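The Drawer That Ate My Pliers

Every spring a certain kind of article tells you that your tools are making you unhappy. The cure is always something you can buy. Last April I read 25 of these articles, one after another, with a cup of coffee going cold at my elbow, and came away with the feeling that very few of their authors had ever needed a pair of pliers in a hurry.

I own too many pliers. I'll admit that much. But I wanted to know whether sorting them would do me any good, so I spent a few weeks with other people's systems and then with my own drawer.

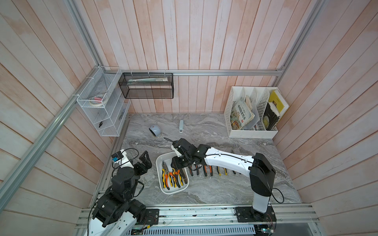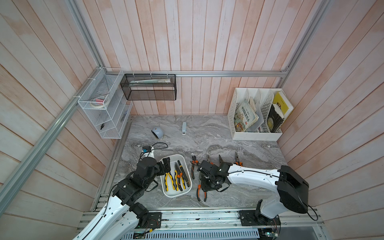
The tray is the oldest idea in tool storage and the one the industry has worked hardest to improve. Mellano sells a version with molded slots, one for each tool, and Curent has a foam insert that you cut to shape yourself with a knife they also sell you. I tried both. The foam was handsome for an afternoon, until I bought a pair of long-nose pliers that matched none of the holes. A plain white plastic tray with several pairs of pliers lying in it, heads all up at one end, does most of what those inserts promise, and it doesn't care what you buy next. You can see the business end of each tool before you pick it up. The pairs still lying to the right of the tray are the part I recognize from home, the part where every system I've ever started begins to wobble.

What do you do with the rest? The articles are vague on this. They like the word "edit," by which they mean throw things out. I tried editing. I held each pair and asked myself when I'd last used it, and for most of them the answer was that I had no idea, and then two days later I needed the slip-joint pair with the bent handle that I had put in the donation box. It went back in the drawer.

Jae-hoon Oh has repaired sewing machines and bicycles out of the same narrow shop for years, and his bench is the tidiest I've stood at. I went there hoping for a method. He doesn't have one, or at least he refused to call it that.

"I put it back where my hand goes," he told me. "If my hand goes somewhere else for a week, I move the tray."

He keeps six pairs of pliers on the bench and the others in a bucket under it. The bucket isn't sorted. When I asked whether it bothered him, he looked at the bucket as if I'd brought it in with me.

I pressed him on handle color, a subject the catalogs take very seriously. Joseph, which makes a mid-priced line of drawer liners, prints a chart that assigns a color to every job – electrical, plumbing, general, fine work – and suggests that you buy accordingly. Oh thought this was fine for anyone starting from nothing. His own grips are whatever color they came in, and he goes by the jaws. I've since tried going by color at home, with colored tape, and I can report that I now own a pair of side cutters that look like plumbing pliers.

Then there is the top of the market. The Trarnano cabinet, which I borrowed from a showroom for a while, costs 1305 dollars before delivery and has soft-close drawers with a printed label holder on each. It's a lovely object. The drawers are so shallow that my larger water-pump pliers had to lie on their side to let the thing shut, and the labels took me an evening. My wife opened it looking for scissors and closed it again without finding any. They were in the kitchen, in the mug with the pens, where they have lived since we moved in.

I'm not against order. I like a wire basket on a wall, and I like being able to find the tape. What I doubt is the claim that the right container changes the person who fills it. One of the articles promised I would save 227 hours over my lifetime, a figure that came with no working shown, and I suspect the author did not subtract the evening with the label holder.

The cabinet has gone back to the showroom. I kept a cheap tray from the hardware store, and my favorite pliers are in it, most days. The others are in the drawer, and there's a bucket under the bench now too.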